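Folding cloth bags flat: notes from October

The drawer by the door had stopped closing. It held every cloth bag we own, each one stuffed in by the handful, and the ones at the back had set into permanent creases. I emptied it on to the table, shook out the crumbs and two old receipts, and started on a method.

The drawer is 90 mm deep on the inside. A bag rolled up on itself takes most of that and then springs open. A bag folded flat stays where it is put, so flat it is. The remaining question was the fold: thirds or quarters, and from which end.

Woo-jin Ryu, who sat through more of this than he had to, favours folding lengthwise first. I tried it. The side seams end up stacked on the same edge and the packet leans. Folding from the bottom up spreads the thickness better, provided the first fold is straight. If the first fold is out, every later fold doubles the error.

The procedure I settled on:

Lay the bag flat and smooth it from the middle outwards. Take the two bottom corners, one each side, and keep the lower edge under slight tension while it comes up. Let go of both together. Press along the fold with the side of the hand, then repeat until the packet is short enough for the drawer. Handles go in before the last fold.

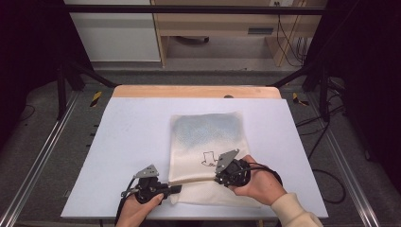 Starting the first fold on the cream bag, bottom edge upwards.

Tension is the part that needs practice. With too little, the lower edge gathers into a roll and has to be opened out again. With too much, soft fabric stretches on the diagonal and the corners finish higher than the middle. Heavier canvas is more forgiving. The thin cotton bag from Moon, bought for carrying bread, has never once folded square, and I have stopped trying with it.

The surface matters too. On bare wood a light bag slides as soon as one side is pulled harder than the other. Foam board holds it a little better, and it is easy to wipe.

Printed bags fold differently from plain ones if the ink is thick. The Tralero bag has a stiff panel on the front that resists a crease, so I put the fold just below the panel and accept a longer packet. It goes at the end of the row.

The packets stand on edge in the drawer, folded side up. I cut a divider from an old box, 167 mm long, to stop them toppling when a few are out. The drawer closes. Omar Jaber has asked for the same arrangement in his hall cupboard, where the shelf is deeper and a divider of that size will be no use. I still need to measure it.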